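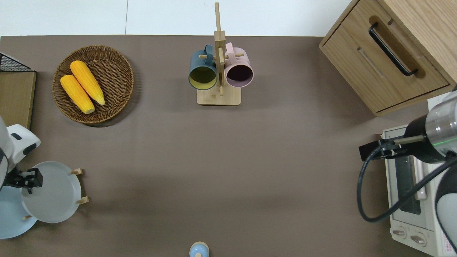
Freezing sweetcorn: do I really have to blanch it first?
Posted in Kitchen & Garden by tealeaf2216

My allotment has gone a bit mad and I've got far more corn than two of us can eat. I put in a variety called Calloway this year, mainly because the packet was cheap, and it's all come ready in the same fortnight! My mum always boiled hers for a few minutes before freezing but my neighbour just bungs it in the freezer in its husk and says it's fine. I've only got one big pan and a small freezer (half full of runner beans already), so I'd love to skip the boiling if I can. Has anyone tried it both ways? Also, cobs or loose kernels?

mudlark_60

Blanch it. I did a batch without once and by Christmas it tasted like wet cardboard, and I'd used up a whole drawer on it. Boil the pan hard, drop in a few cobs at a time, give them five minutes or so, then straight into very cold water for the same again. Dry them properly on a tea towel or you'll get a solid lump of ice. 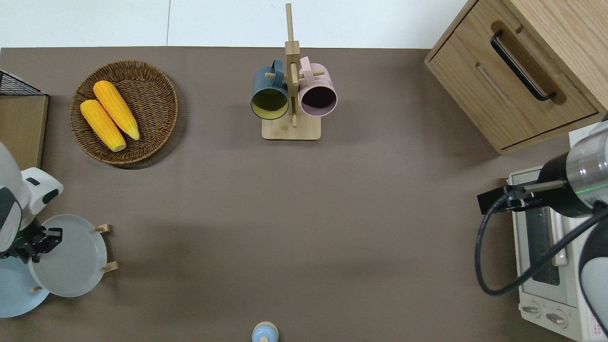
With a small freezer I'd take the kernels off. Stand the cob on its end in a wide bowl and run a knife down it, not too close to the middle or you get the tough bits. I bag mine in 200 g lots, which does the two of us for a meal, and squash the bags flat so they stack. I use the Redico ones with the slider but any decent bag will do. Pick in the morning and get it done the same day if you can, it loses its sweetness so fast.

kendusness_gardener

your neighbour is right if you eat it quick. mine go in raw, husk on, and they're gone by October. never had a problem

pipsqueak10

Bit of both here. Raw for anything I'll use within a month, blanched for the rest. Don't chuck the bare cobs either, they make a lovely stock for chowder with an onion and a bay leaf. And give the hens the husks if you've got any, mine go daft for them.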